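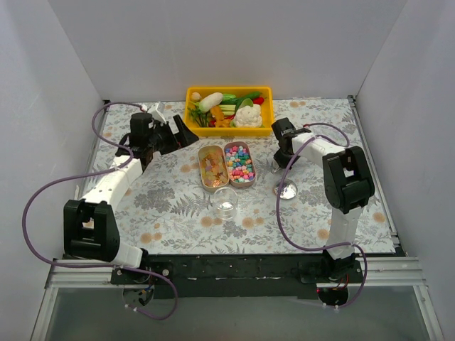

Opinion | Home & Table

In Praise of the Yellow Tray

I have become a tray person. I didn't plan on it. I used to think trays were for hotel breakfasts and for grandparents, and then in June I rented a place in Hagedorn for the summer with a kitchen so short on storage that everything I bought at the market had to sit out in the open. So out it sat, on a bright yellow plastic tray at the back of the table, and I have never cooked so many vegetables in my life!

My argument is simple. Vegetables should live where you can see them. The crisper drawer is where good intentions go soft. You put a cauliflower in there on top of the celery, you shut it, and for the next week you eat toast. Put the same cauliflower on a yellow tray next to a red pepper and you walk past it 20 times a day, and by evening you're already thinking about cutting it up (roasted, usually, with too much garlic).

Yes, I know some things need the cold. Leafy herbs sulk if you leave them out in August, and celery goes limp faster than you'd like. My answer is that the tray goes out in the morning with whatever I want to eat that day, and anything left on it at night goes back in the fridge. It's one trip with one object. Carrying eight loose vegetables back and forth is a chore, and I wouldn't do it twice.

Now, the color. I feel strongly about this. There is a fashion for putting food on slate and dull gray stoneware, and I understand it, and it makes a cucumber look like something found in a pond. Yellow is wonderful under green. It's wonderful under white too, and a radish that looks like nothing much in a paper bag looks positively grand lying across a yellow tray. I tried a navy one from Stallska first and gave it away within the week. Red was better but swallowed the peppers.

Rectangular, please. Round trays waste the corners, and corners are where you tuck the small things: a bulb, a stub of carrot, the bunch of herbs. A lip all the way around, high enough to stop a rolling cucumber. Plastic is fine. Plastic is better than fine, because you can put it under the tap and give it a scrub, and you will need to if you buy from the stalls on Tasov Street, where the dirt comes free.

A word about what goes underneath. I grew up with plain white tablecloths that came out on holidays and made everybody nervous. Give me a printed cover every time, leaves and ferns and some orange flowers scattered over it, something that looks cheerful at seven in the morning before anyone has done anything to deserve it. People worry that a pattern competes with the food. It doesn't, as long as the pattern keeps its voice down. Soft grays with a little warm orange will sit happily under any vegetable I can think of.

And then the small containers, which I resisted longest. A friend insisted that once you have the big tray you need a couple of little oblong ones in front of it, rounded at the ends, for the small bright bits and pieces that otherwise drift all over the house. I said no, that's clutter. I was wrong! Two of them side by side, one for flat pieces and one for little round ones, and the table suddenly makes sense. Amber and orange in one, every color going in the other. I like seeing them as much as I like seeing the vegetables, and I find I lose far less down the back of the couch. I would stop at two, though. Three starts to look like a shop counter.

You can spend 100 dollars on this sort of thing if you go to Toravero and let them talk to you about wood grain. I'm sure their trays are lovely. Mine came from the hardware store, out of a stack by the door, and the only decision I had to make was whether to take one or two. I took one. I've been back for the second, which is going by the stove for onions and potatoes, though my sister thinks potatoes belong in the dark and we're still arguing about it.

Filed under: Kitchens, Everyday Things, Vegetables

Contact us | Send us a letter | © 2026 Hagedorn Home Pages | Back to top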